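Chapter 4
Slip and Missed Grasps

A gripper that closes on nothing often reports success. In the Tramis trials the controller logged 1000 completed picks — the finger position was read, the contact force was not. Moradi traced the fault to soft packaging, whose rendered shape differed from its collision shape. Section 4.1 treats the wrapped food item, with the finger still well clear of the paper. 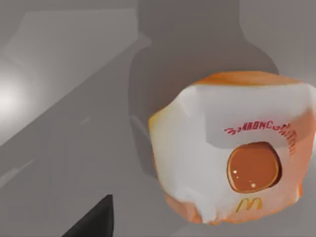

4.1 Contact Without Force

Let the finger close at constant speed.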